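Week 6 notes: floors, finishes and what "worn" means
Intro to Building Materials, section 2
(notes typed up from the lecture, will fix later)

Reminder first. Reading for this week is the Carundale packet, chapters on stone and stone lookalikes. Skip the part on roofing slate, we did that. Problem set goes in the tray before 5 pm, not under my door.

Recap from last time

Floors take more abuse than any other surface in a building. Walls get bumped, ceilings get stained, floors get everything. Grit, chair legs, mop water, sun, dropped pans. So when you pick a floor you are really picking how it will look old.

Three words people mix up:

Wear = material leaves the surface. Slow, from rubbing.
Scratch = a line, one event, one hard point.
Stain = something gets in. Nothing has left.

Different fixes for each. You can't clean off wear. You can sometimes polish out a scratch. A stain may lift with a poultice, may not.

Real stone

Marble is mostly calcite. Soft. Mohs 3, so a steel knife marks it easily and quartz sand (7) chews it up. Sand on shoes is quartz, mostly. That is the whole reason for entry mats. Also reacts with acid: lemon juice, vinegar, some bathroom cleaners. You get a dull spot called an etch. Students always write "stain" for this on the exam. It's not a stain, the surface itself has been eaten.

Granite is harder, feldspar and quartz. Doesn't etch with kitchen acids. Oil can still darken it if it isn't sealed.

Travertine: calcite again, with holes. The holes get filled with grout or resin and the fill pops out over the years. Expect that, budget for it.

Slate splits. Good underfoot, bad at edges.

Finish matters as much as the stone. Polished shows every scratch because the light bounces off clean and the scratch breaks it up. Honed (matte) hides them. Polished marble in a lobby will be honed in the traffic lane anyway, by feet, for free. The old Gurkis building downtown is the one to go look at, there's a dull path from the door to the elevators and bright stone on both sides. 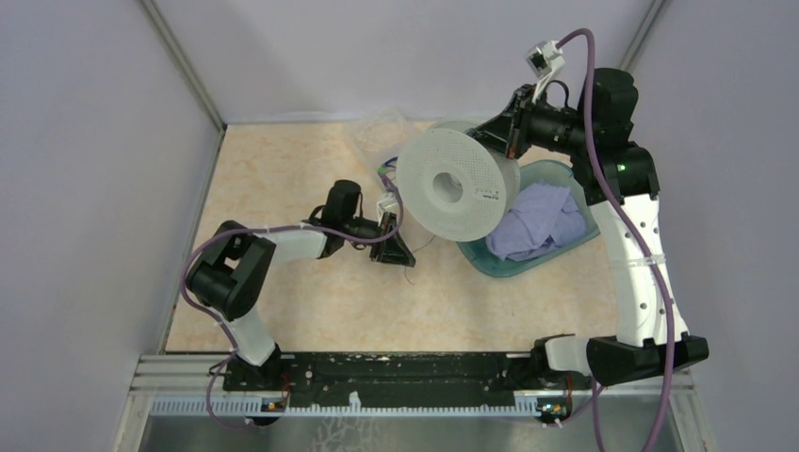

Lookalikes take up most of chapter 4, and they are what you'll meet on most jobs. Four families: porcelain tile with a printed face, sheet vinyl, laminate, and cast or "cultured" marble (resin plus ground stone, gel coat on top). The pattern is only as deep as the printed layer, except in the cast stuff where it can go part way down. The panel in the picture, beige with a marble pattern, is a fair practice case. What can you say about it from a picture? Color, pattern, pale walls next to it. You can't say what it's made of. Don't write "marble" in a survey when all you know is "marble-patterned," this cost somebody real money at Wasent (see case below). Look also at the dark plate by it, the scuffs and little white marks. Dark surfaces show light marks, beige with some figure in it hides them. Same abuse, different look.

How to tell in person

Edge first. Find a cut edge, a vent, a threshold. If the pattern stops at the surface it's printed.
Repeat. Printed tile repeats. Find one odd vein and go hunting for its twin. Stone never repeats exactly (bookmatched slabs mirror, that's different).
Temperature. Stone and porcelain feel cold, vinyl and laminate don't as much. Weak test, don't rely on it alone.
Sound. Tap with a coin. Laminate is hollow and clicky. Loose tile is hollow too, so carefull.
Acid drop. One drop of vinegar, hidden spot, owners permission. Fizz or dull spot = calcite.

Case: Wasent

Small office, ground floor. The survey said marble throughout, 800 square feet. Costel Stanciu priced a grind and polish off that survey. Crew shows up with diamond pads, does a test patch in the back hall, goes straight through the print on a porcelain tile. 17 tiles ruined before somebody stopped it. No matching stock, line discontinued. Ended up replacing the whole hall.

Who was at fault? We argued this in class. Surveyor wrote a word they hadn't checked. Stanciu didn't visit. Crew should have quit after one tile. My view is the first, mainly. Yanling Zheng argued for the crew and made a good case, a test patch is supposed to be small.

Grits, quickly

Coarse to fine. For stone you might go 50, 100, 200, 400, 800, 1500, 3000. Do not skip steps. Each grit only removes the scratches from the one before. Jump from 100 to 800 and the deep scratches stay there under a shine, looks worse than when you started. Honed usually means stopping somewhere near 400. Rinse between grits, one stray coarse grain will ruin a fine pass.

Sealers

Penetrating vs topical. Penetrating soaks in, doesn't change the look much, slows stains, does nothing at all for etching or scratches. Topical sits on the surface, takes the wear itself, needs stripping and redoing. Dense porcelain needs neither, but the grout does.

Water test: few drops, wait ten minutes. Dark spot = time to reseal.

For the problem set

1. Do the Urban lobby floor, plan is in the packet. Strip is 96 feet long, mark where you'd expect the traffic lane and say why.
2. Pick one floor you walk on every day. Identify it, state which tests you used. "Looks like" is fine if you say so.
3. Wear, scratch, stain or etch: the list of ten on the back page.

Next week is wood. Bring a hand lens if you have one, theres only a few to go around. November schedule is still not final, check the door.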